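Okay, grip pad thread, part two! Clallham pads versus Eltier pads, same hand-held gripper body, real household mess in place of the foam cubes everybody tests on. Grab a coffee, this one's long (and I have opinions).

Quick recap if you missed March: I was squeezing cubes and getting beautiful numbers that told me very little about trash. So the new rule is that everything in the test set has to be something you'd find in a normal home. Tissue packs, wrappers, peel, paper.
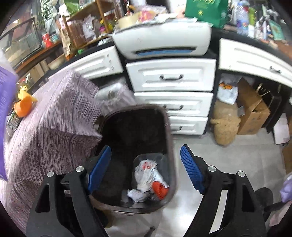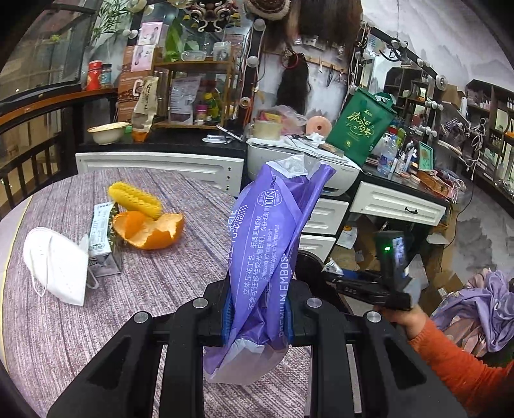 My favorite test item by a mile is the soft tissue pack. It's squishy, slippery, and it changes shape every time you touch it. If a pad can hold one of those upright without crushing it flat, I start paying attention.

How I run it: 34 grabs per item per pad set. Pick up, lift, carry over, release. I write down slips, double grabs, and drops that land outside the target. No partial credit, sorry!

Tissue pack, Clallham pads: 6 slips in 34. Nearly all of them came when I grabbed close to the end of the pack, where there's mostly loose wrapper and not much tissue to push back.

Tissue pack, Eltier pads: 10 slips in 34. I really expected it to go the other way! The Eltiers are softer and feel so grippy under your thumb. But on thin shiny plastic they seem to grab the wrapper and let the stuff inside slide around.

BUT. Orange peel. Oh wow, the Eltiers are so good on orange peel. They sort of fold around it and keep hold, even on the ragged bits. The Clallhams like a flat side to press on, and peel doesn't have many of those.

Paper and crumpled tissue: call it a tie. Both sets do great as long as you come in low. Come in high and you pinch a corner, and then you're waving a little flag on the way to the bin.

Okay, camera stuff, because a few of you asked. I went back and forth between the wide lens and the Stimska narrow one. The narrow one is crisp and lovely and I wanted so badly to keep it on.

Trouble is, on the narrow lens you lose the fingertips right when you open the jaws all the way. For releasing over a bin that's the exact moment I care about. Wide lens stays. I'll live with the curvy edges.

The wide lens also makes it way easier to tell which room you're in, which side of the table you came from, all of that. Great when you're sorting clips at 11 pm and your notes say "table, again."

Lighting note for anyone setting this up at home: shiny floors are rough on auto exposure. Every time I swung from table height down toward the floor I'd get a half second of the image hunting. Locking exposure helped a ton. Wish I'd done it on day one.

Controller! I swapped the old trigger board for the Rosenthal one and I'm kind of in love. The old one had a dead zone at the start of the pull, so light grabs were a guessing game. With this one you can ease up on something soft and feel where contact starts.

Downside: the cable exits on the side, right where my wrist wants to be. I've taped it down the handle for now. If anybody has a printable clip that fits, please send it my way.

Stuff I got wrong: I did all the Clallham runs first and then all the Eltier runs. So by the second set my hands were tired and the items were more beat up. Next round I'm switching pads every few grabs so it's a fair fight.

Also planning to try one Clallham pad and one Eltier pad at the same time, one on each finger. A reply on the last thread suggested it and I can't stop thinking about it. Firm side to push against, soft side to wrap. Could be great, could be terrible!

Goal for the next round is 100 grabs on the tissue pack alone, mixed order, exposure locked, cable (hopefully) clipped. I'll put the raw log up with it so you can check my counting.

If you've got a household item that drives your gripper nuts, drop it in the replies. Chip bags are already on the list, and so are wet sponges.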